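Workshop Notes: Sorting Blocks and the Boards They Sit On 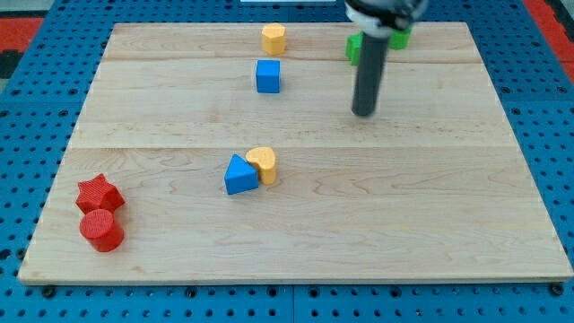 Colored shape blocks on a light wood board, with the blue perforated platform beneath.

Friday, September 20, 2019

The July issue carried a short note on work surfaces for small-parts tabletop activities, and several readers wrote back asking for more detail on board size, seams and block choice. This item covers the three in that order. It applies to any activity in which small solid shapes are placed, grouped, moved and returned on a flat surface.

Board

A pale wood board remains our recommendation for mixed-color block sets. Light tan and cream wood gives adequate contrast with yellow, blue and green pieces, and it does not produce the glare of a white laminate top under ceiling lights. Yellow is the weakest of the three against pale wood. If the activity depends on quick recognition of yellow pieces, place them on the part of the board with the quietest grain.

Boards made up of planks have seams, and seams matter more than most buyers expect. A seam that stands proud by the thickness of a business card will stop a small block that is being slid across it, and a narrow prism will tip. Check each seam by drawing a steel rule across it on edge in both directions. Where the rule catches, sand along the grain with 324 mesh screen, wipe, and check again. Do not fill a tight seam. Filler shrinks and leaves a groove.

Seams also have a use. They divide the surface into bands that can be named in written instructions: "behind the rear seam," "between the seams," "in front of the middle seam." This removes the need for tape lines, which lift at the corners and collect dust. Instructions written this way have to be revised if the board is turned end for end, so mark the front edge on the underside.

Platform

Perforated panel makes a practical base. The regular holes provide a ready grid for locating the board in the same place each time, and pegs or short bolts can be set against the board edges as stops. The Basberg panels used in our own shop are drilled on a uniform pitch, but pitch varies between makers, and a stop layout worked out on one panel should not be assumed to fit another.

Two points on fastening. Screw heads along the front of the platform should sit clear of the board so that the board lies flat. Run a fingertip along the underside of the front edge after seating it – any rocking will be felt there first. Second, tighten panel screws by hand. Power drivers crush the material around the hole and the panel then loosens under normal use.

Open holes take in crumbs, eraser dust and small parts. A soft brush attachment on a vacuum clears them. Leave a visible margin of platform on at least the two sides and the front, so that a block pushed off the board lands on the panel and can be seen against it. Blue pieces are harder to find on a blue panel, and users with many blue pieces may prefer another color.

Blocks

Cubes are the reference shape. They rest on any face, stack without adjustment and show the same outline from every side. Slightly rounded edges make them easier to lift from a flat surface and less likely to mark the wood. Octagonal prisms are stable when stood on end, but they roll a facet at a time when laid down. Store them upright.

Sets bought at different times rarely match exactly. We compared cubes from Urier and Gruber sets and found the greens close enough to group together in daylight, though not under the warm lamps in the back half of the shop. If color is the sorting rule, buy the full quantity at once. If shape is the rule, mixed lots are acceptable.

For a first session, six pieces are sufficient. Place them with clear space on all sides and avoid putting one block directly behind another, as a person seated low at the front of the board may overlook the rear piece. For later sessions this arrangement can be used deliberately, to give practice in looking past the nearest object.

Care

Wipe the board with a barely damp cloth along the grain and stand it on edge to dry. Foam blocks can be washed in lukewarm water with dish soap. Wooden blocks should only be wiped. Neither should be stored against a heater.

Nekus storage trays with 14 compartments are in stock again at the parts counter. The compartments take a standard small cube with enough clearance for fingers. The limit is 100 trays for this delivery, and orders are filled as received.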